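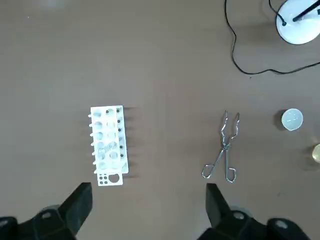 Home | News | Workshops | Tool Library | Contact

Last updated: June

From the teaching lab: the small equipment is moving

Dear members and friends,

In this issue I want to write about the small equipment, the things we take from the drawer every day and do not think about. The big purchases always get their own page in the newsletter. The test tube racks, the tongs and the crucibles never do, and I think they deserve one page too.

As many of you know, the Lahlou room will get new cabinets in June. Before the cabinets come, everything in the old drawers must be taken out, cleaned, checked and written in the new list. Jintana Prasertsri and I started with the heating equipment and the racks. The new list has 129 lines at the moment, and the glass is not in it yet.

Racks

We keep the white plastic racks. I know that some of you like the wire racks better, and I understand it, they dry fast. But the wire ones scratch, and two of them are bent so much that the tubes lean on each other. The plastic rack with the stacked plates holds a tube straight, and the pegs on the side are useful when you want to turn the tubes upside down after washing. Please use the pegs only for clean tubes. Last term I found a tube on a peg with copper sulfate still inside, and the blue ran down into the lower plate. It took a toothbrush and one full afternoon to get it out.

The end panel of these racks has one large hole and four small ones. Several new members asked me what the large hole is for. In our lab we put the big boiling tube there, but please try it first, our older boiling tubes are a little too wide. Do not push.

Plastic racks must not stand near the burner. A hot tube goes first into the metal holder, it cools down there, and only after this it goes to the plastic.

Tongs

The crucible tongs are the tool that is most often put back in a bad condition. They should open and close with one hand, without a jump in the middle. If you feel the pivot is stiff, tell us, and please do not put cooking oil on it! Somebody did, and at the first heating it smoked very much.

Before you lift anything hot, practice the movement with a cold crucible. Pick it up, carry it over the table, put it down on the tile, and do it again. The tips of the jaws bend inward, and they hold well if you take the crucible at the rim and do not squeeze too strongly. Jintana teaches it to every beginner group, and she makes them do it with the left hand also. The beginners complain, then they ask to try again.

When you put the tongs down on the table, lay them flat, with the handles toward you. After heating, the jaws go on the ceramic tile and never on the table top. The brown tops are new, and we would like to keep them without black marks at least until the autumn.

Crucibles

The small white porcelain crucibles can be used up to 800 degrees in our furnace. This is our own limit, not the limit of the manufacturer, and we set it low on purpose. Heat slowly, cool slowly. A crucible that went from the flame directly to a cold surface can have a crack too thin for the eye, and it will break the next time, with your sample in it.

We use the ring test now. Hang the cold, empty crucible lightly on one finger and tap it with a pencil. A good one gives a clear sound. If the sound is short and dull, put it in the box marked Kalis, with the broken porcelain. Four crucibles went in this box after the last ash exercise.

Please do not write on porcelain with the normal marker, it burns away. There is a special pencil in the top drawer. And if your crucible has a lid, keep them together, because the lids from Gedico and the ones from Walent look the same and do not fit the same.

What we ask from you

If you have any of our equipment at home or in another room, please bring it back before the cabinets arrive. We are missing one rack and two pairs of tongs, and I will not ask where they were. The budget for replacements this year is 200 dollars, so everything that comes back helps us to buy more tubes.

The drawers will have new labels with the name of the tool and a number. When you return a tool, look at the number. It is a small work for each person and it saves a long search for the next group, who usually come in when the class has already started.

Questions about the list can go to me or to Jintana. We are in the room most afternoons until 4.

With best regards,
Hala Ait Ali

You are receiving this newsletter as a member of the teaching lab. Manage your subscription or unsubscribe.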